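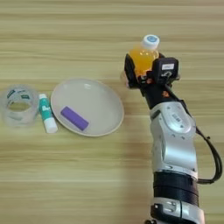 Lirnel releases Tian hand kit for tabletop arms

Avdale, 24 Jul 2022

Lirnel has put its Tian hand kit on general sale. The kit fits a robotic hand to an existing tabletop arm and is meant for picking up and setting down small household and office goods. It ships with the hand, a cable, mounting parts and a software licence for 2 seats. Fitting takes 11 steps, all set out in the printed guide.

"Buyers asked for a grip that copes with bottles as well as flat items," said Ximeng Shen, product lead at Lirnel. "Grip force is now set in software, at 5 levels."
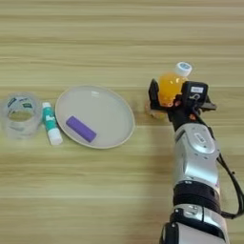
A small bottle of orange juice held in the gripper, to the right of the plate.

Orders placed through Dalent, the sole reseller, ship within 4 weeks. Trial units have been on loan since February.

Press contact: Fergal Tully, Lirnel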